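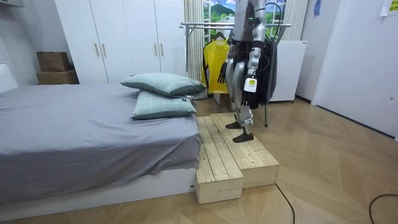 A reader told me under my last Sillthorpe post that I was way too soft on the reunion, that the whole thing was an ad with crying in it, and that if I couldn't see the breakup was staged then I should go back to writing about red carpets. Ouch! But okay, fair enough, I did write that post at one in the morning with a bowl of cereal in my lap, and I've watched the reunion again since then (both parts, yes, including the musical number).

So let's do this properly. If you're new, Sillthorpe is the Plilix dating show where they stick a bunch of very shiny people in a country house and make them run the place as a hotel while they fall in love with each other. It's ridiculous. I've seen every season. The last one ended with the yoga teacher and the ex-hockey player walking off down the driveway together, and I bawled. Then in March they both posted the exact same gray square with the exact same "we ask for privacy" caption, and my group chat basically caught fire.

The staged theory goes like this. They were never a couple after the cameras left, they were under contract to look like one until the reunion aired, and the breakup was timed so that everybody would tune in. People point at the matching posts. People also point at the vacation pictures, where she's wearing the jacket from the finale and he's got the same haircut even though he'd supposedly shaved his head by then for charity. There's a thread on the fan forum with 461 replies on the haircut alone, and I read them all, on a weeknight, like a person with nothing in the fridge and no plans.

And look, I get it. I do think Plilix had a hand in when the news came out. Of course they did! You don't announce a split eight days before your own reunion special unless somebody with a calendar is in on it. But timing the announcement is one thing and faking the whole relationship is another, and I just don't buy the second one. Did you see her face when the host read out the letter? She went completely blotchy. You can't put that on. I've tried, I once had to pretend to be sad about a coworker leaving.

My other problem with the theory is that he's a terrible actor. We watched this man try to throw a surprise birthday dinner in episode four and he gave it away before he'd even opened his mouth. He was sweating through his collar. And I'm supposed to believe he kept up a fake romance for months, with people filming him on their phones at the gas station? No way.

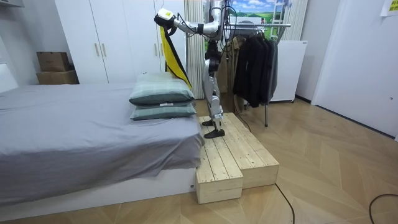 Now, the clothes, and I have been dying to get to the clothes. She came out in that long Tamošiūnaitė dress, the cream one with the open back, and then he walked out with a yellow scarf that she had given him on the show. On national television! After the breakup! If you missed it, think of the cloth hanging down next to the pillows in the photo, that same bright yellow with black edges, only his was knotted at the neck and looked like it had been slept in. The camera went right to her, and she looked at it, and then she looked at the floor for what felt like a week. I said something out loud to the TV that I won't repeat, since my mother reads this.

The scarf is where I split from a lot of you. I ran a little poll on it and got 1,053 votes, easily the most I've ever had on anything (the cutout pants poll is weeping somewhere), and the winning answer was "petty." Petty! I voted for "still in love," and apparently I'm in the minority with the romantics and the people who clicked it by mistake. To me a man who wants to be petty shows up with a tan and a new girlfriend. He doesn't wear your scarf and then sit there pulling at the end of it while you talk.

The third option was "wardrobe made him do it," and that one has grown on me. Somebody in the comments pointed out that the scarf went on sale through the show's shop the same night, for 300 dollars. Three hundred! For a scarf! I clicked through to see if it was at least silk and the page didn't even say. So yes, maybe there was a stylist backstage who held it up and said put this on, trust me, and he did, because he does whatever anybody in a headset tells him. Both things can be true. He can be heartbroken and also an excellent mannequin.

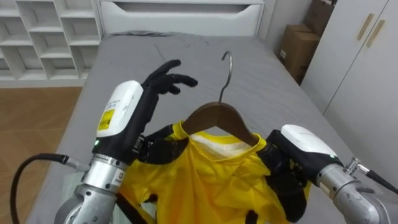

Which brings me to her side of it, because she's been getting a pretty raw deal online. She signed with Uvoreo, the face oil people, and her first ad for them dropped while the second part was still airing on the west coast. I thought it looked bad. I still think it looks bad! She's gazing out of a rainy window talking about "starting over with your skin," and I laughed so hard I had to pause it. But people are using that ad as proof that she planned the whole thing from day one, and come on. She taught yoga above a tire store before this. Somebody offered her money and she took it, and I'd have taken it too, and I'd have gazed out of any window they pointed me at.

What bugs me is that he's got a deal as well, the protein bars, and I haven't seen a single thread on it. He's been holding up a bar in every other post since the reunion. Where's the long investigation into the bars? Where are the side by sides?

Anyway. To the reader who started all this, I'll meet you partway. The special was too long, the ad breaks were shameless, the "surprise" return of the chef fooled exactly zero people, and I went too easy on the host, who interrupted her every time she got near saying something interesting. I still think they loved each other for a bit there. You can yell at me in the comments, I read them all with my coffee.

Next up is the casting news for the new season, which is supposedly moving to a ski lodge. I've already seen the first batch of faces and I have opinions on the one with the mustache. Also, a few of you asked where my own recap of the musical number went. I took it down because I'd mixed up which cousin was singing, and it'll be back once I've fixed it.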